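Pen sort-out day at Sudlow this Saturday

Posted 26/07/2025

If you've walked down our corridor this morning and wondered why the doors are propped open and I'm sitting on the floor surrounded by highlighters, it's pen day! The Sudlow building is having its big stationery sort-out, and it runs until the front doors lock at 8 tonight. You're welcome to drop in for five minutes or for the whole afternoon (bring a drink with a lid, please, we have carpet in the small rooms).

For anyone new to the building, we did this once before, in March, and it was a much smaller thing. A few of us on the ground floor got fed up with hunting for a working marker every time we had a whiteboard meeting, so we emptied our drawers onto one table and tested everything on scrap paper. By lunchtime we had pulled out 300 pens and markers, and a horrifying share of them had dried up years ago. I had personally been carrying the same dead blue ballpoint from desk to desk since I moved here from Tikton. I clicked it in every meeting. It had no ink in it at all.

This time the whole building is in on it, both floors, plus the people from Tiston across the parking lot, who asked if they could bring their own boxes over. Yes, of course, and they've already turned up with a crate that I can hardly lift.

The way it works is pretty simple. You bring whatever is rolling around on your desk, in your bag, or at the bottom of that drawer you never open. There's a roll of brown paper taped down in the meeting room, and you scribble with each thing until it either writes or gives up. If it writes, it goes in a tray by type. If it doesn't, it goes in the dead box by the door. Caps without pens and pens without caps get their own shallow dish, and I have to say that matching them up is the part people seem to love most. Two grown adults spent half of this morning trying every green cap in the building on one marker and cheered when it clicked.

A few things we've changed after last time. Styluses are kept apart from the pens. In March, somebody tried to test one on the paper, pressed harder and harder, decided it was dry and tossed it in with the dead ones, and it took us a good while to get it back. So if it has a pointy plastic tip and no ink, leave it on the side table and we'll find out who's missing it. Same goes for anything with a name scratched or taped on it.

We've also stopped using mugs for storage. I know, I know, everybody likes a mug of pens. But things go in tip down and you can't see what you've got, and the short ones sink to the bottom and live there forever. Shallow boxes and trays do a much better job. You look down and there's everything, lying flat, and you can grab the one you want without tipping the lot out. Mandagi, the housewares place on the corner, let us have a stack of odd plastic boxes and trays at a nice discount, in whatever colors they had left over. Every desk that takes part gets one frosted one and one colored one to keep. The idea (mine, so blame me) is that the frosted box is for what you use daily and the colored tray is for everything you've borrowed and need to give back. We'll see how long that lasts!

Space on the worktables is the real reason I'm so keen on all this. Ours are big and pale and look lovely for a day, and then a pen gets put down here, a marker there, somebody leans a notebook on the lamp base, and before long you're clearing a patch with your elbow every time you want to do some work. I'd like us to get into the habit of spending two minutes at the end of the day putting the loose stuff back in its box. That's it, that's the whole plan. Anything on the table that isn't equipment goes in a box or goes home.

Now, what happens to the good ones. Working pens that don't have an owner get bundled in packs of 20 with a rubber band and set out on the shelf by the mailboxes, free to anyone in the building. Whatever is still there at the end of next week goes over to the after-school club in Tikton, who told us they'll take any color as long as it isn't permanent. (They were very clear about permanent. I didn't ask.) The dead ones are going into the recycling bin for writing tools at Mandagi, which has been sitting beside their checkout all this time without my ever noticing it.

We could still use some help with a couple of things. The highlighter table is backed up, and I need someone patient to take it over after lunch while I go get more rubber bands. If you have any of those narrow drawer dividers you're not using, bring them along too. And if you're the person who owns the very nice fountain pen that came out of the upstairs printer table, please come and collect it, because it's making me nervous just having it near all these kids' gel pens.

There are cookies on the windowsill, the plain kind and the ones with jam. The coffee machine upstairs is working again, the one downstairs isn't, and the elevator is being its usual slow self, so give yourself an extra minute if you're bringing boxes down. If you can't make it today, leave your bits and pieces in a bag on the chair outside the meeting room with your desk number on it and I'll test them on Monday morning with my first coffee.

My own section of the building is still on the to-do list, by the way. I've been so busy bossing everyone else about their drawers that I haven't finished the worktables in the big lab room, where there are still pens lying out next to the boxes, and a stylus too. I'm heading in there once the Tiston crate is done, and anyone who wants to come along and remind me of my own rules is welcome. 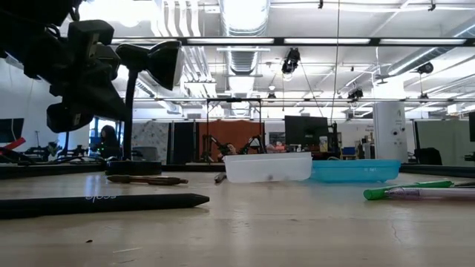
After that I'm hoping to sit down with a cookie and finally label the trays. The label maker has gone missing, so if it's in your drawer, bring it with you when you come. The next sort-out doesn't have a date yet, but there's a sheet pinned up by the mailboxes where you can write down which weekends suit you, and yes, I've tied a pen to it.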